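**Progress report, household clothes handling, March**
Prepared by Darlene Morin for Inmaculada Cabello, Skaltano

This report covers the second collection period under the Tivari grant. The first period went mostly to setup and operator training. This one went to recording, and the total of accepted episodes now stands at 1797. An episode is one attempt at one task, from the start signal to the operator's stop, with the head camera view, the joint positions, the hand commands and a short text label saved together.

**What we recorded**

The work is split between two task families: picking clothes up from a bed, and handling clothes in a laundry basket. Both are done on the full humanoid under teleoperation at the Otwood site. We chose them together so that the learning system gets the same kinds of items in open and confined settings. A shirt spread on a sheet can be approached from nearly any side. In a basket the walls limit the wrist, and the item wanted is often tangled with something else.

For the bed family we asked operators to vary the starting position of each garment and to leave it bunched, since folded starts were overrepresented in the first period. Dark items were given priority. The early policy trained on first-period data did poorly on them, and review of the recordings showed that black fingers against black fabric left very little contrast for it to work with.
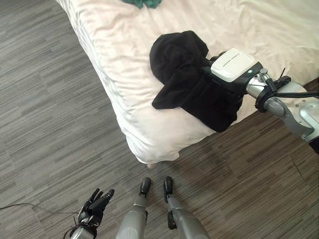
Labeling for this family is complete. Each episode carries the garment color, the garment type where the labeler could tell, which hand was used, and the result. Where two labelers disagreed on the type, we kept the general label "garment" and moved on. Those cases are listed in the appendix so that they can be revisited if the type turns out to matter for training.

Soler wrote the review tool we now use to step through episodes. It shows the camera view beside the finger commands, and it has made rejected episodes faster to find. The usual causes of rejection are a late start signal, a dropped video segment, and an operator who corrects a grasp so many times that the attempt is no use as a demonstration. We keep the last group in a separate folder. They may be of value later for teaching recovery, but they are not in the accepted total.

**Operators and method**

We have 4 trained operators, up from 2 in the first period. Each new operator completes a practice block before any recordings count. The main difference between people is in how they close the hand. Some close all the fingers at once and lift, and others press into the cloth first and then gather it. We have not tried to force a single style. The operator code is stored with every episode, so the training team can separate the styles or mix them.

Basket work takes longer per episode than bed work. Operators need to lean the robot and keep the free arm out of the way, and depth is harder to judge from the head view once the hand is among the folds. We shortened the shifts for this family after operators reported tired shoulders, and the share of accepted episodes went up afterward.

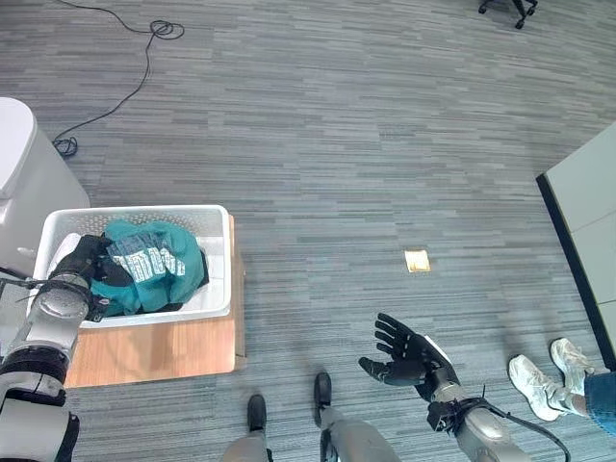 Is the basket data enough to begin training on its own?

It is enough for a first run, but we would rather train on both families together. The basket set still leans toward left-hand grasps and has few cases where the wanted item is at the bottom. A policy trained on it alone would probably repeat those habits.

**Problems**

Finger calibration drifted on one hand during the period. The commands and the measured positions stopped matching closely, and we did not catch it until the review step. The affected episodes were pulled and are not counted. A calibration check is now part of the start of every shift, and the result is saved with that shift's files.

Storage is also tighter than planned. We are keeping full-rate video for now, because the training team has asked for it, but a decision on compression is needed before the next period.

**Next period**

- Record right-hand basket episodes until the two hands are close to even.
- Add starts with the wanted item under other clothes.
- Run the first joint training on both families and report results by garment color.
- Send the updated labeling guide to Skaltano for comment.

The remaining budget covers 6 more weeks of collection at the current pace. We are not asking for additional funds at this point. We do ask for an answer on video compression before collection resumes, as the choice affects how the recording machines are set up.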